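Trellari Community Pantry: second progress report to the Prunton Fund
11/12/2018
Prepared by Widad Twal

This report covers the period from the start of the grant to the end of November.

Households served

We had 126 households registered at the end of November. Most come once a fortnight. The largest group is still pensioners living alone, but more families with school-age children have signed up since the rents went up on the east side of town. Fares Saab has changed the registration form so that people no longer have to bring a utility bill, which was putting some off.

Food supply

The bakery and the two supermarkets are still donating. Fresh vegetables have been harder to get. The grower at Sin lost most of his winter greens to hail and could not supply us for several weeks, so we bought cabbages and carrots at the wholesale market. That used $2,000 of the food budget, and we have moved the same amount across from printing to cover it, as agreed with Rania Hakim by phone. 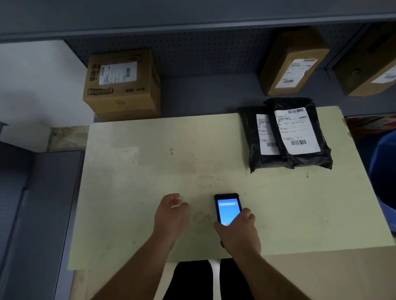
Stock rotation was the weak point in our first report. Too many tins were going past their dates at the back of the store. Gangadharan Palaniappan has now put the whole dry goods list into one record, sorted by date, and older stock goes out first. The record can be opened on a handheld with a touchscreen, like the black one with the thick bumper corners, as well as on the office computer. Baby food and formula are kept on a separate list and checked every week.

Cold storage

The second fridge from Trarkis was delivered late and with a damaged door seal. The seal has been replaced under warranty. We still need an electrician to put in a separate circuit before both fridges can run at full load, and have one quote so far.

Next period

Huguette Jacquet will start the cooking sessions in the new year. The hall is booked and the first two menus are done. We would like to discuss carrying over the unspent transport money, as the van hire cost less than planned. A full statement of spending is attached.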